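Ticket 3332 - label printer drops jobs over 500 labels
Status: open

Vusby office, Zarex printer on the shared queue. Short runs print fine. Long ones stop partway and the queue shows "complete."

## Log

1. Restarted the spooler and reprinted. Same result.
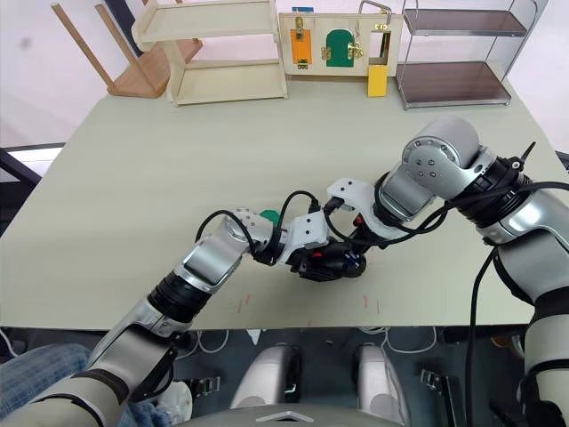
2. Swapped the network cable and moved to port 2 on the switch. No change.
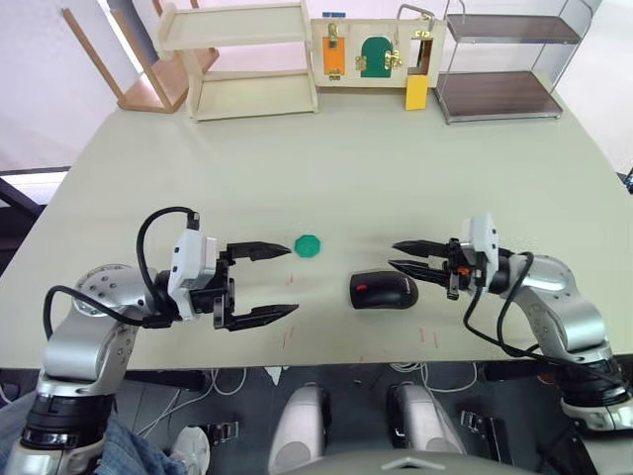 Mwajuma Kariuki: the Ramanauskas site had this in August. Turning off sleep mode on the printer fixed it there.

3. Sleep mode off. Full run printed once, then failed on the next try - same error. 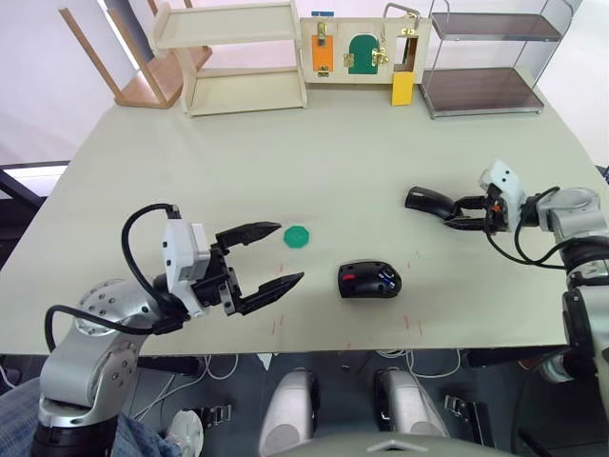
*Green piece on the table, left gripper open.*

4. Rolled the driver back to the Ando build. Waiting on a long run tonight.
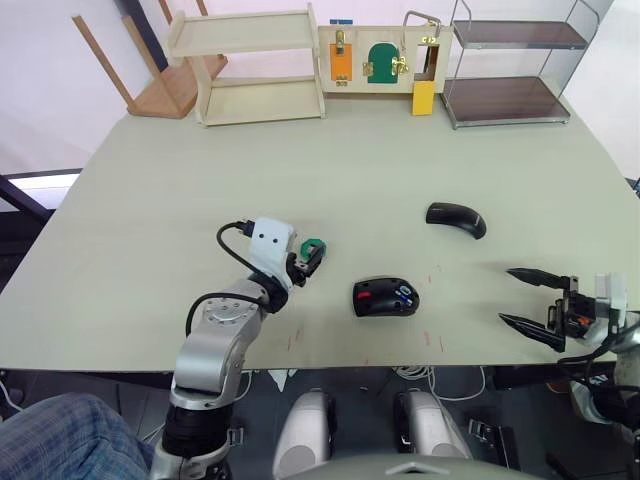
*Left gripper holding the green object.*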